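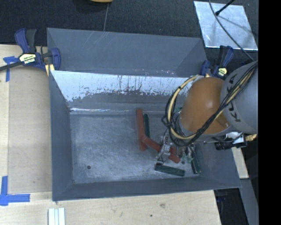 Should a written cell standard say who is allowed to reset the arm after a protective stop?
The standard should name the role and the steps, and leave the person's name to the shift sheet.

[cell-practice] Re: draft 11, reset and clamping rules
Thursday, 4:30 pm - Austra Laur

Search the archive Enter keywords Go
List home | Threads | Authors | Attachments | Log in

Indrek Dzene wrote:

> Draft 11 is up. Main changes: section 4 now says that any bin used
> for picking trials must be "rigidly fixed to the work surface by
> permanent means." Section 6 limits arm speed inside the bin to 480
> mm/s for all parts. Section 7 requires a second person for every
> reset. Gintarė and I think this is ready to go to Letberg and
> Grada as is. Objections by the end of October, please.

Indrek,

I have objections, so I'm glad you left the window open.

Section 4 first. I don't know who asked for "permanent means" and the draft doesn't say. A metal bin held to a wood top with bar clamps is a normal trial setup, and I would like somebody to show me the incident report that says otherwise. What I care about is whether the bin shifts when the gripper leans on a wall. You can test that. Push on it, look at your tape marks, push again. If it moved, fix it. If we write "permanent" into the text, people will drill holes for a two-day trial, or they will ignore the clause, and I know which one I'd bet on at Lotoner.

What section 4 should talk about and doesn't is where the clamps go. Handles that stick up beside a bin are things for an arm to hit, and they are almost never in the collision model. The bin is in the model, the table is in the model, and the clamps were added after lunch. I would trade the whole "permanent" sentence for one line saying that anything fastened to the bin gets modeled or gets a keep-out zone.

Section 6. Where does 480 come from? Žydrūnas says it was carried over from the Ladefoged document, which was written for palletizing. One speed for all parts sounds tidy, but a long block lying flat and a heap of small irregular bits are different jobs, and approaching a back wall is different again from working in the middle of the floor. I would accept a number if it came with the test behind it. I ran our own contact checks last spring at 62 and was happy with the result for wall approaches, and I'm still not proposing that as a rule for everybody.

Cables aren't mentioned anywhere in 30 pages. A bundle tied along the arm makes a loop somewhere, and the loop goes where the wrist goes. If the wrist goes down into a bin, so does the loop, or close to it. Somebody should have to jog through the worst poses by hand and look before a program runs unattended. I've said this on the list before - Ivars will remember - and it was noted and then it wasn't in the draft.

Section 7 I half agree with. A second person for a reset after a collision, fine. A second person because the gripper missed a part and timed out, no. On a night shift that clause will turn into one person signing twice.

Please don't send it to Grada yet. I can write replacement text for 4 and the cable paragraph. Section 6 has to come from whoever believes in the number.

Austra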